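Kitchen corner: boards, counters and the October swap

Quick one this month, I'm typing between deliveries and the oven timer. Thanks to everyone who wrote in after the last issue about stone vs wood counters. Over 60 emails! Mostly about stains. A few about onions, which I'll get to.
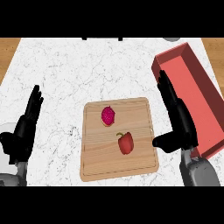
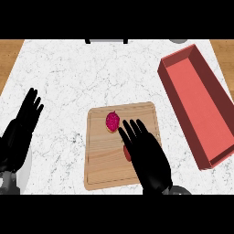

White marble counter, warm brown wood to either side.

So, stains. Veronika Illés has had marble in her kitchen for 14 years and says stop panicking. Lemon juice, vinegar, tomato, wine, all of it will etch. Wipe it up right away, warm water, a drop of dish soap, dry with a towel. No vinegar sprays. No scrubby powders. The dull spots that are already there, you can live with them or pay someone to hone the whole top. She lives with them.

Sealing: depends on the stone and what was put on it last time. Drip test. Teaspoon of water, leave it a few minutes, wipe. If there's a dark mark under it, time to reseal. If not, leave it alone. Do it before bed so the sealer gets the whole night with no one leaning on it.

Wooden boards next. Food-grade mineral oil, not olive oil, not whatever is in the cabinet. Olive oil goes rancid and then the board smells and so does your bread. Warm the bottle in a bowl of hot water, rub it in with the grain, stand the board on its edge overnight. Brock Melnyk does his once a month and finishes with beeswax. I do mine when it looks thirsty, so, twice a year. Never the dishwasher. Brock put a good maple one through last spring and it came out shaped like a potato chip.

Board sliding around? Damp dish towel underneath, flat, no folds. Paper towel works in a pinch. Wring it out well, and take it away when your done, or you'll trap water on the stone.

Onions. Coarse salt and half a lemon, scrub, rinse, dry standing up. Keep the lemon over the sink and well away from the marble please, see above. If the smell is still there next day do it again. Or keep one side for onions and garlic and write a small O on the edge in pencil, like Audrey-Anne Li does. Her kids still put the melon on the wrong side.

Swap night is Thursday, back room at Zutwood, doors at 6. Bring a board, a rolling pin, a pan you don't use, anything clean and in one peice. Knives wrapped and handed to Chenxi Wan at the door, not loose in a tote bag. There were 40 of us in the spring and we ran out of tables, so if you have a folding one bring that too. Ruaridh Hepburn will have the belt sander out in the yard for flattening boards, $5 each, cash, first come. Nothing with nails in it.

Parking is on the street only, the lot behind is being dug up.

Soup from me, bread from whoever answers first. Email by Tuesday if you're coming so I know which pot.

Next issue: cast iron, and Veronika's plum thing if she sends me the recipe in time.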